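Dedex launches Havari, a family calendar for parents who have lost track of the family

FIROW, January 7, 2026 — Dedex today released Havari, a shared family planner built for households in which at least one person believes it is still August.

The planner covers meals, school letters, dentist appointments and the birthday parties of children whose surnames no parent has ever caught. Each member of the family gets a colour. Toddlers get one too, although in testing they mostly used it to object to the colour.

Havari was tried out over one school term by 515 families in and around Firow. Between them they logged more than 1,000 reminders about PE kit in the opening fortnight. Dedex would like to report that the kit arrived at school every time. The company can report that the reminders did.
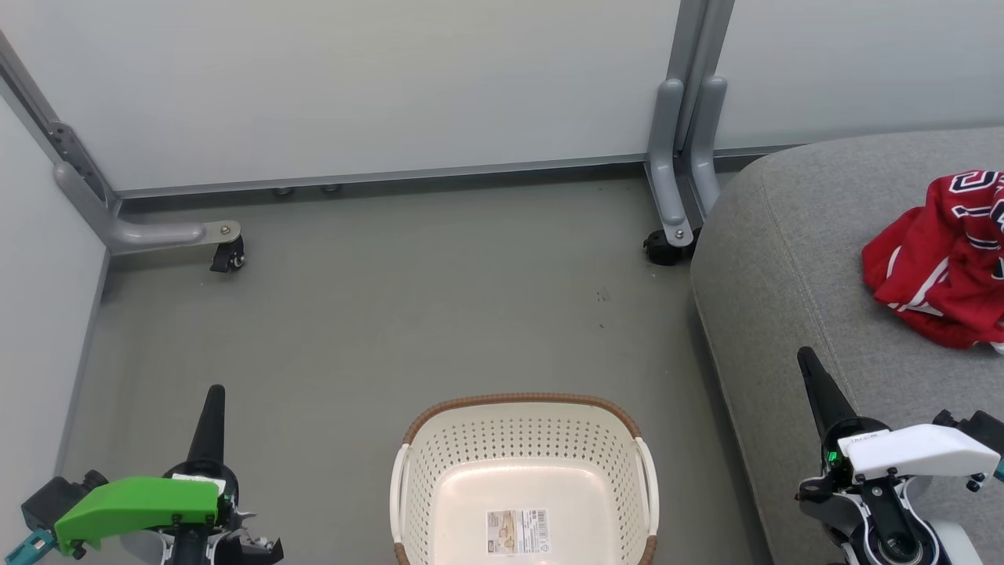
Parents asked for fewer features, and Dedex, after a short period of mourning, took several out. The mood tracker has gone. So has the star chart, which older children had learned to edit. What remains is a week on one page, a shopping list, and a button marked "Who is collecting?" that rings both adults' phones until one of them gives in.

The button was the most popular part of the trial. Grandparents asked to be left off it, and may be.

A paper edition, Havari Fridge, is available for families who would like to keep phones out of the kitchen. It comes with 2 pens, one of which Dedex expects to be found under the sofa by the weekend. 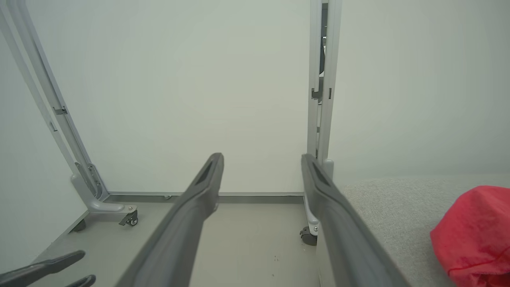 Can children add their own entries?

Children aged 7 and over can add entries, but a parent has to approve them before they appear. Dedex brought in this rule after one household in the trial woke up to find it had agreed to a puppy.

Havari is on sale now from the Dedex website and from the Xavier chain of toy and book shops. The paper edition is stocked in larger Xavier branches, generally near the tills, next to the things you have already said no to.

Press enquiries should go to the Dedex office in Firow, which closes at school pick-up time.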